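The woman who bakes for 201 breakfasts

By the time I got to Drorkau the ovens had already been off for an hour. It was half past nine in the morning and the baker behind Nimell, the little bread kitchen at the bottom of the hill, was on her second lunch. "I eat at four, I eat at nine, and then I sleep like a cat," she told me, pushing a plate of rye crusts across the counter. I had four of them before I remembered to switch on my recorder.

I'd wanted to meet her for ages! Friends kept coming back from Drorkau talking about the rolls, and they were right, the rolls are wonderful (dark, chewy, a bit sour, with caraway in the crust). But what I really wanted to hear about was the breakfast round. Nimell bakes for the guesthouses, the school and a fair few private kitchens up the valley, and on school days in September that comes to 201 breakfasts. There are two of them doing it, and one van.

She never trained as a baker. She worked for years in the office at Provura, the seed merchants, and started baking at home because she couldn't get on with shop bread. "I was terrible," she said cheerfully. "My first loaf, my brother used it to hold the shed door open. It lasted the whole winter." What changed things was a sourdough starter from an old neighbour, handed over in a jam jar with a single instruction: feed it before you feed yourself. She still does.

The rye comes from the Vieira mill, 5 kilometres down the river, and she gets almost giddy talking about it. "You open the sack and it smells of hay and nuts. Flour should smell of something. If it smells of the cupboard, leave it in the cupboard." She grabbed a handful so I could sniff it, and I got it all down my jumper, and she's quite right, it smells like a barn in August.

I asked how a night goes. The doughs are mixed before supper and left in the cold room, and she comes in at one. Rolls go first, then the big loaves, then the sweet things while the oven is dropping. "I don't use a timer for the rye. I knock on it. It knocks back." She did the knock for me on a cooling loaf, and then on the counter, so I could hear the difference. I couldn't, quite, but I nodded.

Had she ever thought of giving it up? Once, she said, in the first year, when the road flooded and 93 loaves had nowhere to go. She rang everyone she knew. People walked down in wellies with rucksacks and pillowcases, and by midday the lot had gone. "Some of them had never bought bread from me before. They're still coming now. So I suppose I should thank the river."

She has no plans for a second shop, and she went a bit pink when I asked about a book. What she would love is a wood oven out in the yard, and she has been putting money by in a biscuit tin. The tin stands at 2830 euros. "It needs to be a bigger tin," she said.

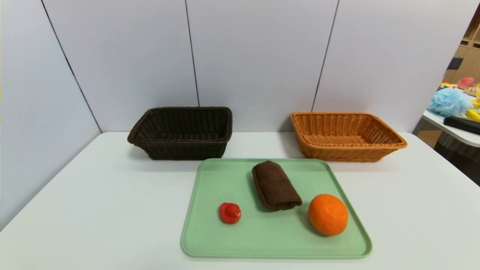
We talked for a while after that about butter, which she likes salted and cold and cut thick, like cheese. Then she packed me two rye loaves and a bag of caraway rolls for the train, and wouldn't hear of money for the rolls. I'd finished those before the second station.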